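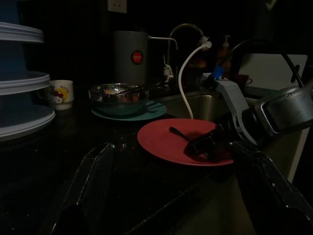
I'd been told to come hungry, and I did, and then Washington Fagundes talked for an hour and a half before either of us ate anything. I didn't mind much. The man grows dry beans outside Latwood, he has grown them for most of his adult life, and if you let him get going he'll tell you about a single pod the way other people tell you about their kids.

"People think a bean is a bean," he said. "They buy a bag, it sits in the cabinet for four years, they boil it, it's hard, and they say they don't like beans. Well, I wouldn't like it either!"

He and his business partner, Natanael Sales, sell under the name Olar, mostly by mail, with a little going to two grocery stores in town. This year they shipped 700 pounds of their main variety, a small tan bean with a dark eye they call Falcão. That was the whole crop. It was gone before the end of fall, and I know this for a fact because I tried to order some and got a very polite email back.

I asked where Falcão came from, expecting a long story about a grandmother. The story was shorter than that. "A coffee can at a yard sale," Fagundes said. "No label. I paid a dollar. I planted 136 seeds because that's how many weren't cracked, and most of them came up."

Was it love at first taste?

"It was not. The first batch I cooked too fast and the skins came off and floated. I ate it mad." He laughed at that for a while. The second batch he left on the lowest burner all afternoon with an onion and a bay leaf, and that's the way he's done it ever since.

Sales joined the business a few years in. He's the quieter one, and he runs the shipping, the books and the cleaning — which, if you've never thought about it, means getting rocks out of beans. They have a machine for some of that, an old fanning mill they bought from a farm in Trurneslow, but the last pass is still done by hand at a table with the radio on.

"You get fast," Sales said. "My wife can do it and watch a movie. I can't. I miss the stones and then somebody calls us about a tooth."

Has anybody called about a tooth?

"One time. We sent him a refund and a lot of beans."

I had a list of questions about farming, and I'll be honest, I lost the thread of them pretty early. What I wanted to know was what to do at home, with a regular pot and a regular stove. So I started asking that instead, and both of them perked up. Salt came first. Fagundes salts at the start. Sales salts at the start too, but only half, and then he goes back at the end, and they disagreed about this in front of me for longer than I would have guessed two grown men could.

"He thinks he's being careful," Fagundes said. "He's just salting twice."

"The broth cooks down," Sales said. "It cooks down, Washington."

They did agree about tomatoes. Don't put them in until the beans are tender, or you'll be waiting all night. Same with vinegar or lemon. And they both want the heat low enough that the surface barely moves, and the lid set a little crooked. 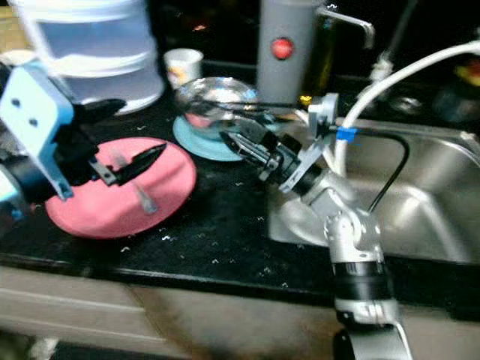 Do you have to soak them overnight?

Fresh dried beans, meaning this year's or last year's, can go straight into the pot if you give them an extra half hour or so. Fagundes soaks anything older, and anything big like a lima, for eight hours in plenty of cold water. He cooks them in fresh water afterward. Sales keeps the soaking water and says he can't tell the difference.

I asked how you're supposed to know the age of a bag from the store, and Fagundes shrugged. You mostly can't. Look for wrinkled skins and a lot of broken halves, he said, and buy from a place where the bags don't have time to get dusty.

The growing side of it sounds like a lot of waiting. They plant after the last frost, weed hard through July, and then more or less leave the plants alone until the pods rattle. Rain at the wrong moment is the big worry. Two years ago they got a wet week right at harvest and pulled every plant in one row after another to hang in the barn, roots and all.

"I counted 245 bundles," Sales said. "I was up on the ladder. I didn't have anything else to think about."

Did they save the crop?

"Most of it," Fagundes said. "The barn smelled like a wet dog until Christmas."

Next year they want to put in a second bean, a black one that Sales has been growing behind his house. It doesn't have a name yet. Fagundes wants to name it after his truck and Sales would like it known that he's against this.

We did eat, finally. Falcão beans, the long-simmered kind, with rice and a spoonful of something green and garlicky that Sales makes and wouldn't give me the recipe for. I had two bowls, and I went home with a paper bag from Fagundes's own stash, folded over twice at the top. I'm salting at the start. Sorry, Natanael.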